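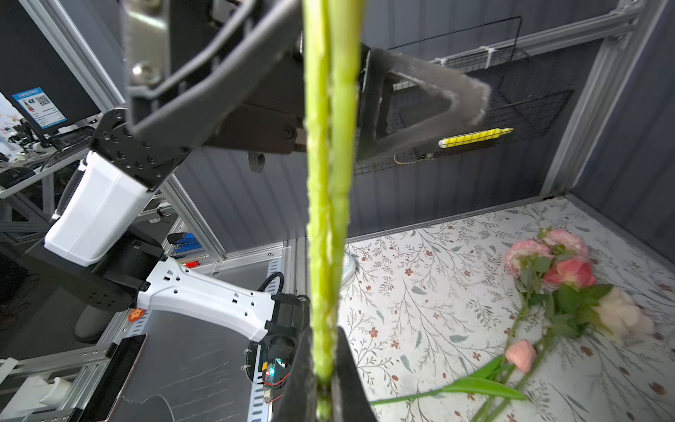

夹爪之间的两根绿色花茎，近景

Pillavus Bundden 赛道暖胎毯（前后一套）

首页 > 赛道装备 > 轮胎与车轮 > 暖胎毯

售价：199 欧元/套
一套含：前轮毯一条，后轮毯一条，控制盒 2 个，收纳袋一个
状态：现货，后轮加宽版要等 11 月那批
配送：付款后次日发出，偏远地区另算

先说重点，赶时间的看这段就行。前后各一条，各带一个控制盒，各走各的温度。插电，套上，等灯变绿，走人。最高能设到 100 度。后轮最宽做到 200。热熔胎、雨胎、半热熔都能用，设的温度不一样，下面有写。公路胎就别买了，浪费钱，出门骑两公里自己就热了。

老款停了，不要再问。老款的控制盒和新款的毯子插头不通用，硬插会坏，坏了不保。

产品说明

Bundden 是我们 Pillavus 卖得最久的一个系列，这是第三代。外层换了面料，比上一代耐磨，拖地上蹭几下没事（别故意拖）。内层还是阻燃布，加热丝走线改密了，胎肩那块以前热得慢，现在好多了。两侧加了挡边，盖住一部分轮毂，有风的维修区里能少掉不少热。挡边是弹力绳收口，戴手套也拉得开。

控制盒是数字显示的，按键四个：开关、加、减、记忆。记忆键按住三秒存当前温度，下次开机自动回到这个温度。断电重插也记得。上一代断电就回出厂值，被骂了两个赛季，这次改了，行了别骂了。

灯的意思：
红灯常亮，正在加热
绿灯常亮，到温了
红灯闪，温度探头没读到数，先检查探头那一角有没有贴住胎面
红绿一起闪，拔电，找我们

探头在毯子里面，靠魔术贴开口的那一端，布上绣了一个小三角的位置就是。套的时候这一角要压在胎面正中。压歪了读数偏低，控制盒就一直加热，胎会烤过头。这个我们每年都收到好几封邮件，请一定看一眼。

规格

型号：Bundden 标准版 / Bundden 后轮加宽版
前轮适用：17 寸赛道胎，常见宽度都行
后轮适用：标准版到 190，加宽版到 200
温度范围：40 到 100 度，一度一档
插头：欧标，英标可选，下单备注里写
电源线：每条毯子三米，控制盒在中间
颜色：黑色外层，红色包边。没有别的颜色
保修：控制盒两年，毯体一年

不适用：12 寸小轮、越野胎、边三轮。小轮的另有一款叫 Clekura，页面还没做好，要的直接写邮件。

温度怎么设

轮胎厂有给温度的，按轮胎厂的来。没给的，下面是我们自己在场地上用下来的，供参考，不同牌子差别挺大，自己摸。

热熔胎：80 度起。冷天可以往上加一点。加到顶没什么意思，除非轮胎厂明确写了要那么高。
半热熔：60 到 70。
雨胎：40，顶多 50。雨胎烤太热下场第一圈就花了。地上有水的时候很多人干脆不用毯子，也行，看你。

100 度那一档是留给特定配方的，平时不要用。不要觉得高就是好。轮胎长时间在高温下放着，橡胶会老化，一条胎的寿命就那么几个热循环，烤一次算一次。

时间：从冷胎到整条胎热透，四十五分钟到一小时。绿灯亮只代表胎面到温，胎体和轮毂还凉着。急着下场的话，绿灯亮了再等二十分钟，比马上拔掉好很多。上午第一节是最要紧的，轮毂在车里放了一夜，冰的，早点插电。第一节九点开始，你八点前就该插上了。

胎压

热胎压和冷胎压别混。用毯子就按热胎压调，毯子拆下来马上量，量完调完再下场。冷的时候先打到差不多，热透以后放气放到目标值，别反过来。气压表买个好点的，便宜表误差大，你调了半天等于没调。我们店里有一款带软管和放气钮的，在“轮胎与车轮”那一栏里，自己翻。

下场回来要不要再套上？两节中间间隔短的，套上，维持温度，少走一次热循环。隔一个午休的，不用，让它凉，下午重新热。套之前把胎面上沾的石子和胶粒刮掉，不然嵌在内层里，下次压出印子。

安装步骤

一、前后起车架把车架好，轮子离地。没离地的不要通电，胎底那一块压着毯子，加热丝会折断。
二、手先摸一遍胎面，有没有钉子玻璃。
三、毯子展开，探头那一角先贴上，然后顺着轮子绕一圈，魔术贴贴紧。前轮从下面绕容易些，后轮链条那一侧手小心。
四、两边挡边拉过胎肩，弹力绳收好，绳头塞进去，别让它搭在刹车盘上。
五、控制盒挂在旁边，不要放地上。地上有水有油。
六、通电，看灯。

拆的时候先关控制盒，再拔电，再撕魔术贴。顺序别乱。布很烫，手套戴上。

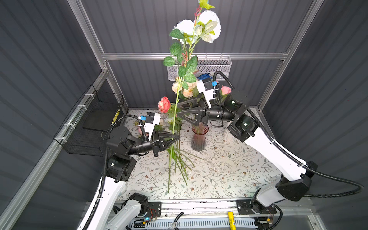 然后叠的事。趁热别叠，摊开凉十分钟再收。沿着原来的弧度卷，不要对折，对折那道线就是以后断丝的地方。收纳袋里隔层是分开的，控制盒放小格，别和工具扔一起。

用电

两条毯子同时开，普通维修区插座带得动。但是很多赛道一个插座拉五六家人，大家早上一起插，跳闸是常事。建议带自己的线盘，线盘全部拉出来用，卷着用会发热。这条很重要，卷着的线盘烧过的我们见过。

用发电机的，功率要留余量，刚开机那几分钟电流最大。变频的比较稳。便宜的普通发电机电压飘，控制盒会报错，报错了先别怪盒子，换个电源试试。真是盒子坏了我们换。

下雨天：控制盒有防溅，不是防水。挂高一点，插头接口用防雨盒罩住。毯子淋湿了不要通电，晾干再说。晾透，别用热风枪吹。

常见问题

只用后轮的行不行
行。单条也卖，选项里勾。不过成套便宜，两条单买加起来比套装贵。另外前轮冷后轮热下场，自己想想第一个左弯。建议还是一起用。

180 的后胎能用标准版吗
能。刚好。190 也能，挡边稍微紧一点。200 的必须加宽版，标准版勉强套上，胎肩露在外面，热不匀。

180 的用加宽版呢
松，会掉。别图以后换胎方便。

转鼓式起车架能用吗
单摇臂那种可以，后轮拆了轮子放胎架上也可以。只要轮子悬空，四周不碰东西。

可以过夜一直开着吗
不可以。有人这么干。不要这么干。人离开就拔电。

两个控制盒能互换吗
能，前后一样的。盒子背面贴了 F 和 R，只是方便你记，换过来不影响。记忆的温度在盒子里，换了盒子温度也跟着换，注意。

耐力赛换轮用，要几套
看你备几副轮子。备几副买几套，控制盒可以少买，一个盒子不能同时带两条，这个要说清楚，别自己做分线。

洗
外层湿布擦。内层不洗，软刷子刷。洗衣机想都不要想。

能用多久
说不准。每个月下一次场的，好好收，几个赛季没问题。每周都跑还随便塞车里的，一年就差不多了。

用户说的

Alfie Hartley，跑俱乐部杯赛 600 组，买的标准版套装：“以前借别人的，每次等别人用完才轮到我，第一节基本等于没跑。自己买了一套之后早上从容多了。控制盒按键戴手套不太好按，这个要改。后轮挡边挺好，风大那次旁边帐篷的都没到温，我的绿灯先亮。”

（按键的问题收到了，下一批会换大一点的。已经买了的不能换，抱歉。）

另一位用户，没留名字：“温度是准的，拿红外枪对过，差一两度。收纳袋拉链一般。”

拉链确实一般。下一批也换。

还有一条差评也放上来，省得说我们只挂好的：“等了两个礼拜才到，客服回得慢，到了以后东西没问题。”那阵子赶上开季，仓库就那么几个人，发货排队了。现在正常。

哪里能看实物

Fairclough 车行有一套展示品，可以上手摸，可以套在他们的展车上试，不通电。去之前打个电话，赛季里他们周末常常不在店里，都在赛道。展示品不卖，想当场拿走的问他们库存，有时候有有时候没有。价格和这边一样，不用比了。

我们自己没有门店，只有仓库，仓库不接待。赛道日我们偶尔会摆个摊，去哪一场会提前放在首页上方那一条里。

配件

单独控制盒，前后通用
替换魔术贴，一包两条，要自己缝
弹力绳，按条卖
英标转接线
收纳袋（新拉链的还没到）
加长电源线，两米，只能接一根，不要串两根

搭配买的人多：前后起车架、气压表、红外测温枪。起车架和毯子一起下单运费只算一次，结算的时候会自动减，没减的写邮件，我们手动退。

订购和退换

标准版现货，下单选插头。加宽版现在可以预定，11 月到货按付款顺序发，预定先付全款，到货前随时可以取消，全额退。

收到先开箱看，外层有没有破，插头针有没有歪，两个盒子插上看亮不亮。有问题七天内说，拍照发过来，来回运费我们出。没用过的，不喜欢，十四天内能退，运费你出。套过胎的不退，胎面有胶，一套就看得出来。

保修要订单号，订单号在确认邮件里，邮件别删。二手买的不在保修范围内，但是可以付费修，控制盒换板子收工本费，毯体断丝一般不建议修，修了旁边那根很快也断。

车队和俱乐部一次要得多的，价格另谈，写邮件注明数量、插头、前后各几条。电话没人接是正常的，邮件基本当天回，赛道日那几天除外。

注意事项（随箱那张纸上也有，丢了的看这里）

轮子必须离地再通电。
通电时旁边要有人。
不要盖别的东西在毯子上面，毛毯、车罩都不行。
离油桶远点。加油先断电。
线破了就停用，胶布缠一下接着用的不算修好。
小孩和狗别靠近，烫。
碳纤维轮毂、镁合金轮毂先问轮毂厂能不能长时间加热，我们答不了。
不要拿来给轮胎以外的东西加热。有人问过机油桶，不行。

说明书电子版在页面最下面，现在是英文和德文，中文的还在排，排好就挂上来。目前以本页为准，本页和纸质说明书冲突的地方（纸质那版写的记忆键是五秒，印错了，是三秒）也以本页为准。

加入购物车 | 预定加宽版 | 写邮件给我们

同类商品
Clekura 小轮暖胎毯（即将上架）
Pillavus 后轮起车架
Pillavus 放气式气压表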